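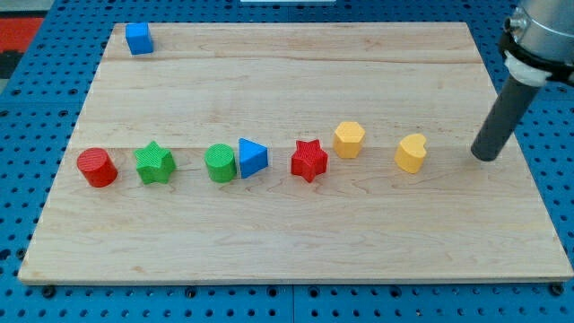 Shape blocks on the maple board, with a blue cube up near the corner.

I finished the board in August and have been meaning to write it up since then. A couple of people asked how I made it and where the blocks came from, so I'll put both in one post.

The board started as leftover maple from a shelf job I did for Ada Tedesco. She wanted two shelves over her desk and I bought too much wood. The offcuts sat behind the water heater for most of a year. When my grandson started coming over for whole afternoons I wanted something flat and smooth he could build on, because our living room carpet is thick and nothing stays standing on it.

I glued planks edge to edge. You can find the seam easily if you look toward the back of the board, where the two pieces are a slightly different tone. I could have matched the color better if I had laid the planks out in daylight before gluing. I did it in the evening under the shop light and they all looked the same to me. It doesn't bother me now. Maple is pale enough that the difference is small, and some of it has a pinkish cast that I like.

For the glue-up I used bar clamps, three under and two over, and left it overnight. Gianni Morelli told me to put wax paper between the clamps and the wood so the glue wouldn't stain, and I did. In the morning I scraped off the squeeze-out with an old chisel. There was one low spot near a joint that took a long time to sand out. I went through the grits slowly and stopped when it felt the same everywhere under my palm. The edges got a light sanding by hand so there's nothing sharp on them.

The finish is plain mineral oil, two coats, wiped off after 15 minutes each time. I know a hard finish would last longer. If the board gets dirty I would sooner sand it and oil it again than try to patch varnish.

The blocks I bought used. Morena Pace was clearing out the playroom at her house and had a bag of wooden ones from a shop called Traralow that she said closed years ago. I can't find anything about it. The pieces are prisms, cylinders and so on, painted red, green, blue and yellow. The sides on some of them have a texture, and on the cylinders it's fine ribs running up and down. I thought at first that was wear, but it goes all the way around. It helps small hands hold on to them, whether or not that was the idea.

My grandson's favorites are the two stars, the green one and the red one. He puts them at opposite ends of whatever he is making. The yellow heart goes on top of things and falls off. The triangle is the one he asks about, since he calls it "the roof" and wants to know where the house is. The hexagon he mostly ignores. I used it to show him how to count sides and he got to four and then went to look for a cracker.

What we do most is line them up. I put down a few and he says what comes next, by color or by shape. There is no right answer most of the time. He likes it when I put down the wrong one on purpose and he gets to correct me. He also likes to take one block and put it way off by itself. I ask what it's doing over there and he has a different answer every time. Last time it was waiting for a bus.

A few things I would change if I made another board. I would make it a little deeper front to back, so there's room for a second row without crowding. I would also put thin felt on the bottom, as it slides on the kitchen table when he leans on it. And I'd pick the planks during the day.

Renzo Testa wants one for his daughter's classroom and asked if I would sell him this one. I said no, but I have enough maple left for one more and I told him he could come over and do the sanding. He hasn't called back yet.

If anyone has a spare block that would go with these, I'd like a purple one. He asked me why there wasn't a purple and I didn't have an answer.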